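4.2. Ce que mesurent les enquêtes de satisfaction en bibliothèque

L'enquête de Setmont, souvent citée à l'appui de l'extension des horaires du soir, repose sur 1540 questionnaires remplis au comptoir de prêt. Elle n'a donc interrogé que des gens déjà venus. En déduire une « demande latente » (Kivi et Lill) nous paraît imprudent.
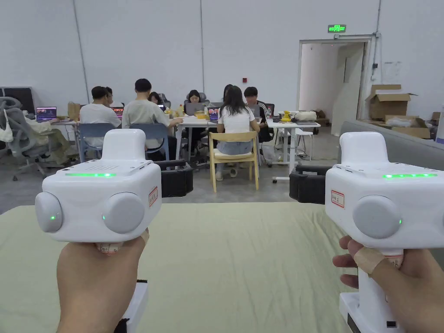
Le taux de réponse n'est d'ailleurs indiqué nulle part. Les auteurs parlent d'une participation « élevée » – sans dénominateur, le mot ne veut pas dire grand-chose. Boros défend la méthode en invoquant la stabilité des scores sur neuf mois, mais un biais constant produit lui aussi des scores stables.
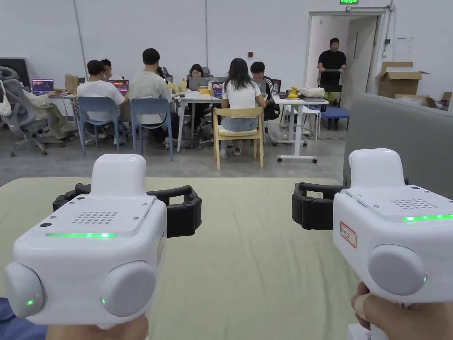 4.3. Le cas de Niltness

Département des sciences de l'information, équipe Publics et lecture

À Niltness, l'ouverture prolongée de deux heures aurait fait progresser les prêts de quelque 8 %. Vasiliauskas y voit un effet direct de la réforme. Or le fonds de bandes dessinées a été renouvelé le même trimestre, et la hausse se concentre dans ce rayon. 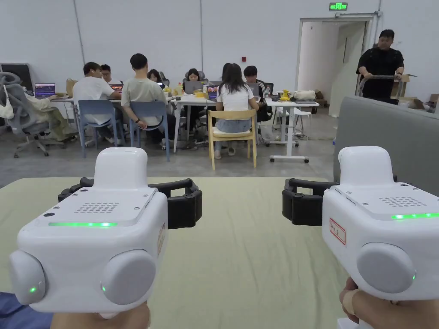 Département des sciences de l'information – Équipe Publics et lecture

Nous avons demandé les relevés par tranche horaire. Ceux de juillet manquent ; les autres montrent un creux persistant après le dîner, que le rapport passe sous silence.

Figure 3. Table recouverte d'un tissu, juillet exclu du relevé.
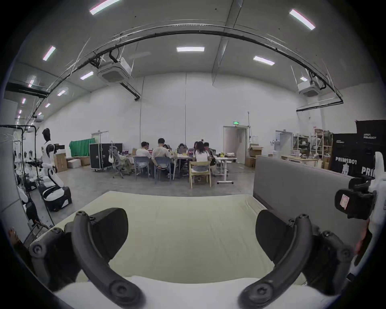
4.4. Limites

Nos propres réserves valent pour deux sites seulement, et Stankevičius conteste notre lecture du second.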